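Location saisonnière à Midtbø : acompte, arrhes et dépôt de garantie

Forum Propriétaires et vacanciers > Contrats et règlements

Randi Brekke
Bonjour,
Je loue pour la première fois un appartement de vacances à Midtbø, deux chambres, accès direct au lac, par l'intermédiaire de l'agence Ristent. Séjour prévu en juillet. Le contrat mentionne un versement de 328 euros à la réservation, qualifié d'« acompte » à la page 1 et d'« arrhes » dans les conditions générales. S'y ajoutent un dépôt de garantie de 700 euros et un forfait ménage de 85 euros. Je n'ai encore rien signé.
Mes points de blocage :
- lequel des deux termes s'applique au versement initial ;
- le forfait ménage peut-il être prélevé sur le dépôt si l'appartement est rendu propre ;
- l'état des lieux d'entrée est indiqué « sur demande ». Faut-il le demander ?
Le contrat est rédigé en français et soumis au droit français, d'après l'article final.
Merci d'avance.

Socorro Montoya
Les deux termes n'ont pas le même effet. Avec des arrhes, le locataire peut se désister en abandonnant la somme versée ; si c'est le bailleur qui se désiste, il restitue le double. Avec un acompte, l'engagement est ferme des deux côtés et le solde peut être réclamé, voire des dommages et intérêts. Un contrat qui emploie les deux mots est mal rédigé. Demandez par écrit à l'agence une version corrigée avant signature, avec un seul terme partout.
Pour le ménage : si le forfait est obligatoire et annoncé au contrat, il est dû quel que soit l'état de l'appartement à la sortie. S'il est facultatif, il ne peut pas être retenu d'office. Vérifiez la ligne exacte dans le tableau des prix. Le dépôt couvre les dégradations et les objets manquants, justificatifs à l'appui.
État des lieux : à demander, oui, entrée et sortie, signé par les deux parties, avec l'inventaire en annexe. Chez nous l'inventaire est tenu pièce par pièce. 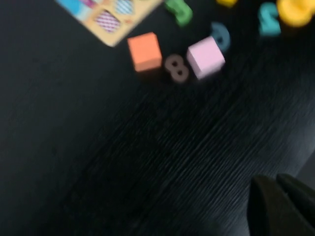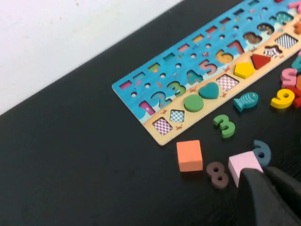 Maritza Apaza
Dans quel délai l'agence doit-elle rendre le dépôt de garantie après le départ ?

Socorro Montoya
Le délai est celui inscrit au contrat. Pour une location saisonnière, la loi qui encadre les baux d'habitation classiques ne s'applique pas sur ce point. Faites donc préciser une date limite, le mode de restitution (virement, destruction de l'empreinte bancaire) et l'obligation de fournir une facture ou un devis en cas de retenue. Sans réponse passé l'échéance, lettre recommandée avec accusé de réception.

Ragnvald Aasen
J'ai loué par Jondow l'an dernier, pas de problème, dépôt rendu vite. Ristent je ne connais pas. Si le contrat n'est pas clair je prendrais ailleurs, il y a du choix côté Tutisholm et c'est moins cher. Pensez aussi à demander si le linge est compris, chez moi il ne l'était pas.

Randi Brekke
Merci. J'ai écrit à l'agence. Le terme retenu sera « arrhes » et le forfait ménage est bien obligatoire, il figure dans le tableau des prix en petits caractères. L'état des lieux se fera à la remise des clés. J'attends encore leur réponse sur le délai de restitution et sur le linge.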